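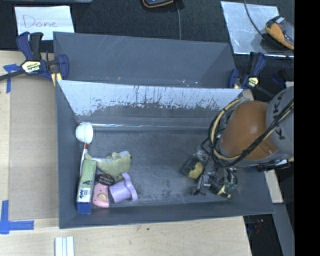
Bonsoir à tous, merci d'être venus jusqu'à Kendport avec cette pluie. (Attendre que le fond de la salle s'installe. Boire un coup d'eau.)

Je vais vous parler de ce qu'on garde. Pas des archives nationales, non, de nos placards à nous ! Quand ma tante Aebischer a vendu sa maison de Cerndale, j'ai hérité du tri, et je croyais en avoir pour un week-end. J'y ai passé tout le mois de septembre.

Diapo suivante : les lettres. Lire celle de 33 lignes sur le prix du beurre, lentement, les gens rient en général à la deuxième page. Elle gardait tout, les enveloppes, les brouillons, même les listes de courses au dos des faire-part.

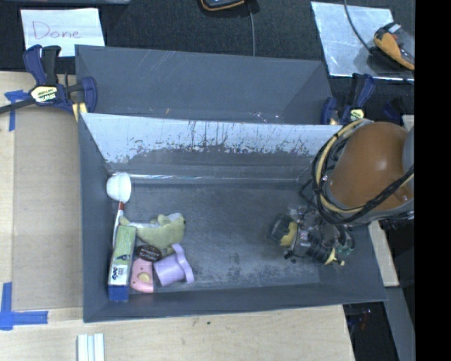 Ma règle de départ, je l'ai piquée à Primo Marchetti, qui vide des greniers depuis toujours : on ne trie jamais par valeur, on trie par pièce. Le salon avec le salon, la cuisine avec la cuisine. Très bien sur le papier, sauf que dans une vraie maison les choses se mélangent toutes seules, une peluche vert pâle à côté d'une boîte en carton, tout ça tassé dans un coin, et allez dire à quelle pièce ça appartient ! Moi j'ai fini par ouvrir une catégorie « coin », et elle a grossi, grossi… (Pause. Demander à la salle qui a un tiroir pareil chez soi.)

Ensuite, l'histoire de Kwabena Antwi. Il m'a racheté les 89 cartes postales sans les regarder, puis il m'a rappelée à onze heures du soir pour m'en lire une. Ne pas raconter la fin tout de suite, je la garde pour les questions.

Si j'ai le temps : la méthode des trois caisses, et pourquoi la caisse « peut-être » doit rester fermée avec du gros scotch. Si je suis en retard, sauter directement à la photo du buffet.

Penser à remercier la bibliothèque pour le micro, et dire que le café est dans le hall, à gauche en sortant.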